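Participants wanted: teach a robot to use a microwave (patience essential, cooking ability irrelevant)
Clornlow Lab, Parnmont site
Posted March 8, 2022
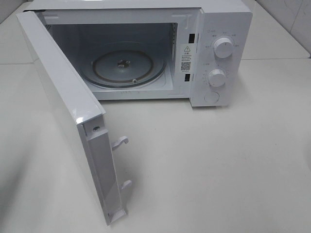

We are looking for adults to take part in a paid study on how people correct a robot while it is learning a household job. The job is opening and closing a microwave and setting the timer. Most of us mastered this as children. Our robot has had a research grant and two years.

What the study is about

The usual way to teach a robot arm is to have a person guide it through a task many times over and hope it spots the pattern. Our method, which goes by the name of Saxena, asks for fewer full run-throughs and more interruptions. You let the arm get on with it, and when you think it is about to do something daft you take over, fix that bit and hand control back. In our pilot, the arm learned to open a door from far fewer demonstrations than before. It also learned to hesitate in front of the door like a guest unsure whether to knock. We would like to know which of our pilot teachers it got that from, and they all deny it.

Turning a round knob to a chosen setting remains the hard part. Jannik Kramer has written a long paper on why. The short version is that the arm overshoots, then sulks.

What you would do

You will come in for two sessions on different days. In each one you sit beside the arm with a hand controller and supervise 9 attempts, stepping in whenever you like. Afterwards you fill in a form about when you trusted it and when you stopped. No food is heated at any point, so please have lunch first.

Who we need

Anyone over 18 who can sit comfortably at a bench and has the use of at least one hand. Left-handed people are especially welcome, as the pilot had none and a reviewer noticed. You should not have worked with robot arms before. If you have strong opinions about how a microwave ought to be operated, all the better.

The appliance is labelled in Chinese. You do not need to read it. We will give you a translated card, checked by someone who does.

Payment and practical things

You will be paid for each session, plus travel within Parnmont. The lab is up four flights at Povlow House. There is a lift, and it is more reliable than the arm. Sessions run until November.

To apply, write to Adhiambo Odera at the Clornlow Lab with your name, which hand you write with and the times you can't do. Javiera Daza handles access needs and will ring you if you prefer that to email. Complaints about the arm's manners go to Ignacio Rivadeneira, who programmed them.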